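Nesmont textile collection moves to new sorting room

The Nesmont Community Textile Service has opened a larger sorting room at its Tirberg Street premises, giving households a permanent place to leave clothing and blankets they no longer need.

The room replaces the counter at the Shokri Building, which had been in use for 11 years and could no longer hold the volume of goods received each winter. It has 8 sorting bays, two of them set aside for knitwear.

Service manager Pejman Ghasemi said knitted items made up nearly half of all donations between May and the end of the colder months, and required more care than other clothing.

"A jumper that is hung on a rail will lose its shape within a fortnight," Mr Ghasemi said. "We ask that knitwear be folded and laid flat before it comes to us. Anything with a loose thread is still welcome and will be put aside for mending."

Garments in good order will be folded, grouped by colour and size, and sent to the Prultorden Road shop. Pieces that cannot be worn again will be unpicked for their wool or cut down for cushion filling. Fine knits are kept apart from heavier cable and rib work - a change requested by the shop, where mixed bundles had been slow to sell.

Residents are asked to wash and fully dry all articles before donating them, and to use closed bags. Shoes, pillows and electric blankets cannot be accepted at the new premises.

The sorting room is open to the public on Thursday from 9 am, with parking at the rear of the building. Larger donations may be left at other times by arrangement with the office.

Fine-knit fabric in teal.
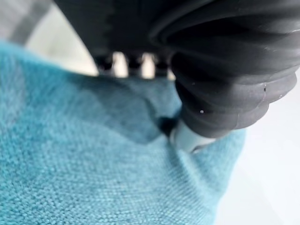

Issue 11, page 2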